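Corduroy trousers

Corduroy trousers are pants cut from corduroy, a ribbed cloth with raised cords running down the length of the leg. I've worn them every winter for years, so I wrote this entry for the Foulkes clothing pages, and I'm fond of the things!

Fabric

The cords are called wales, and the wale count is how many fit in an inch. Low numbers mean fat, chunky ribs (very cozy), and high numbers mean something fine and almost velvety. Most pairs are cotton, often with a little stretch mixed in.

Color

Browns, tans and greens are the classics. My favorites have always been the muddy in-between shades - olive brown, mostly - and they go with just about every sweater I own.

Folding and storage

I lay mine out flat on the bed first, smooth the legs along the ribs and then fold once at the knee. Hanging by the hems works too. Heavy stacking crushes the pile, and a crushed knee takes a good steaming to come back.
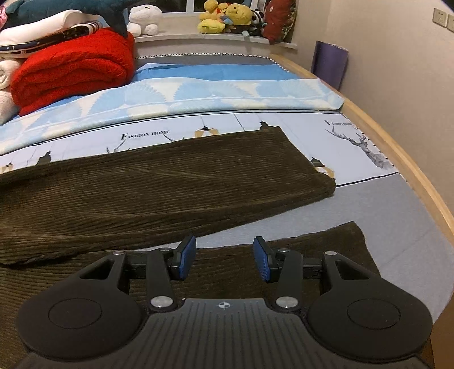 Washing

Turn them inside out, use cool water, and keep them away from towels - lint loves corduroy. I skip the iron and brush the pile up while it's still damp.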